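How do you teach a robot to open a door?
Posted Mar 3, 2019

Quick one today, kids. Somebody wrote in and asked how a robot learns stuff. Good question! Does it go to school? Sort of. But the teacher has to do everything first.

Think about learning to tie your shoes. Maybe a grown-up put their hands over yours and moved your fingers. Over, under, pull. Robots can learn like that too. A person grabs the robot's arm and pushes it along. There are little sensors in the joints, and they write down every bend. This is called teaching by hand.

The other way is remote control. You move a controller, the robot arm moves the same way. Left, left. Up, up. Like a video game, only the thing you're steering is real and it can bump into the furniture. Grown-ups call this teleoperation. Tell-ee-op-er-AY-shun. Say it fast!

While all that goes on, a camera is recording too. So the robot saves two things, what it saw and how it moved. One try, start to finish, is called a demonstration, or a demo.
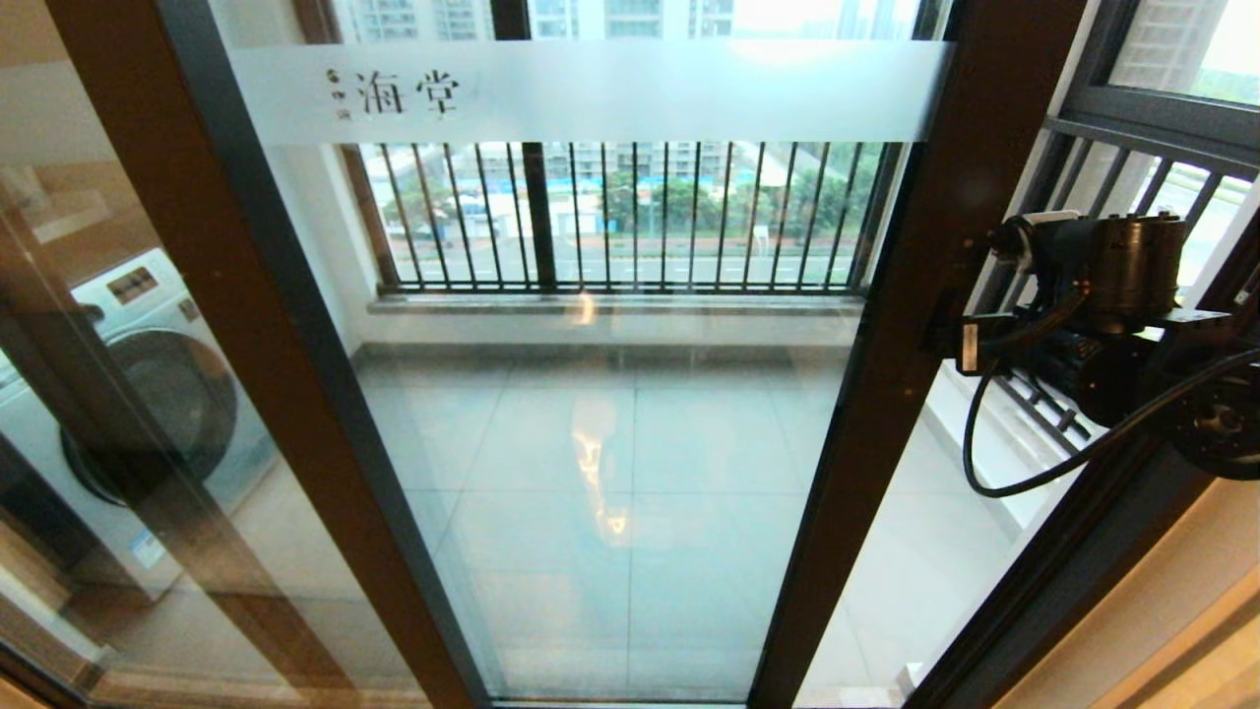
A robot's arm by a glass balcony door. Look for the washing machine on the left.

Now, glass is tricky. You can see through it AND it has reflections in it. Trees outside, a room inside, all mixed up together. Your brain sorts that out in no time. A robot needs lots and lots of demos.

How many? Ingeborg Reinholz teaches robots at a workshop called Riltton. Her team did 305 demos for one sliding door. Just one door! Sixty of those got thrown out becuase the arm went the wrong way. Oops. Mistakes are fine, you just do it agian.

Then the computer looks for what's the same in all the good ones. Reach. Touch. Slide. Stop. After that it tries by itself, with a person close by and a big red stop button.

Try it at home: blindfold a friend (ask first) and guide their hand to pick up a spoon. Then do it with only words. Which was easier?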